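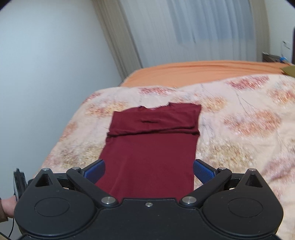 Maroon T-shirt on the bed, halfway to being a shirt you could put in a drawer. Blue finger pads open on either side.

So the folding numbers are in, and I promised a few of you I'd write them up in normal words before Yolandi and I bury them in a paper draft. Grab a coffee, this one runs a bit long!

Quick catch-up for anyone who missed the June post. Our project is called Zevham and it's all about learning to fold clothes from people's hands. You hold the gripper, you fold the laundry, and the arm in the lab later tries to copy what your gripper did. No arm in the bedroom, no joystick, no wiring up a shirt. We had always collected our folds on the lab table, which is flat and gray and very well behaved. The question this summer was what happens if you collect on real beds, with squishy duvets and busy patterns and blankets shoved to one end.

My bet was that beds would make things worse. Oğuzhan bet the other way, and he has been unbearable about it ever since.

The setup was simple. We recorded 1000 folds in total, T-shirts only, half on the lab table and half in people's homes. Then we trained the same model (same size, same settings, same everything) on three mixes: all table, all bed, and half and half with the total kept the same. Each one got the same set of test shirts, and a fold counted as good if Zinhle, who didn't know which model she was looking at, would put it away without fixing it. She is strict. I have seen her refold a napkin.

On the lab table, the all-table model won, but only by a hair. On a bed it fell apart. It kept pushing the pads too deep into the duvet and coming up with a pinch of bedding along with the shirt, and then the whole thing went sideways. The all-bed model hardly ever did that. And the half-and-half model was nearly as good as the best one in both places, which is the result I keep telling everybody at dinner.

Why? We went back through the recordings to look. When people fold on a hard table they come straight down and let the surface stop them. On a bed they slide in low from the side and sort of scoop the edge of the fabric, and that scoop works fine on a table too. So the bed folds teach a motion that travels well, and the table folds teach one that needs the table. That's my reading anyway. Taner thinks it has more to do with the backgrounds being so different from house to house, and I can't rule that out yet. We'd need plain sheets on a lot of beds to pull the two apart, and I own one set.

Things that did not work: anything with long sleeves, and the second fold. The first lengthwise fold is pretty solid now, but when the top gets turned over on itself the layers slide, and the model grabs one layer when it wants all of them. We threw out 161 recordings for bad tracking too, mostly ones where a hand or a cuff got in the way of something, and I still feel sick about the hours in there.

Next up is towels, and I'm trying to talk Songül into lending us her guest room for a couple of afternoons. If you have a very soft mattress and a high tolerance for me rearranging your laundry, write to me. I'll bring cake.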